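# Disposable Cups at Fellport: Use, Disposal and a Trial of Returnable Cups

Student project report, Camholm, May 2018

## 1. Background

Hot drinks on the Fellport site are sold at two counters, Rostami on the ground floor and Jakia beside the library. Both serve coffee in single-use paper cups with plastic lids. The project set out to record how many of these cups pass through the building in a teaching week, where they are left, and whether a returnable cup could take over part of the demand.

The report is concerned with the lidded takeout cup only. Cold drink cups and water cups were left out at the proposal stage. 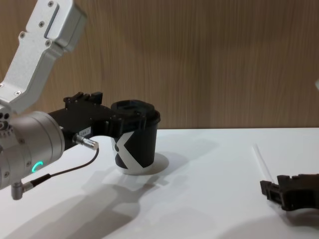
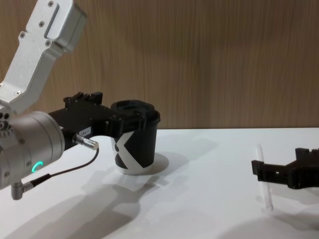
Black paper cup with white X graphic and black plastic lid.

## 2. Method

Sales figures were supplied by both counters for one teaching week. Cups left behind in shared rooms were collected at the end of each day and sorted by room type: classroom, workshop, study area or corridor. Cups placed in the correct bin were weighed together by the cleaning service and are reported separately.

A short questionnaire was offered at the counters and in the study areas. It asked where the drink would be consumed, whether the customer wanted a lid, and what deposit the customer would accept on a returnable cup. A total of 200 completed forms were received. Forms with no answer to the deposit question were kept in the results for the other two questions.

## 3. Findings

The two counters together sold 3000 hot drinks in the week studied. Of these, 2000 were sold at Rostami, where the line is longest before the first morning class. Jakia sells fewer drinks, but its customers tend to stay in the library area, and most of its cups were found close to the counter.

Cups left in shared rooms were found mainly on worktables and windowsills. The lid was still on in most cases. This matters for sorting, as the lid and the cup go into separate bins at Fellport and a cup left with its lid on is usually thrown into general waste by whoever clears the table.

Many respondents asked for a lid even when they planned to drink at a table. The reasons written on the forms were spills near laptops, heat, and habit. Several respondents wrote that they had never been asked whether they wanted one.

Support for a returnable cup was good at a low deposit and fell quickly as the amount increased. Workshop users were the least willing to take part. Their comments referred to the distance to the nearest return point and to the lack of a place to rinse a cup.

## 4. Limits of the study

The project covered one week, and the weather was mild. Sales of hot drinks are likely to be higher in winter. Cups carried out of the building could not be followed, and the number of cups brought in from outside is unknown.

## 5. Recommendations

1. Counter staff should ask each customer whether a lid is needed.
2. Separate lid bins should be placed at the workshop exit and in the library lobby.
3. A trial of returnable cups should begin at Jakia, with 3 return points on the same floor.
4. Sales and return figures should be recorded weekly during the trial and passed to the facilities office.

The questionnaire form and the daily collection sheets are attached as Appendix A and Appendix B.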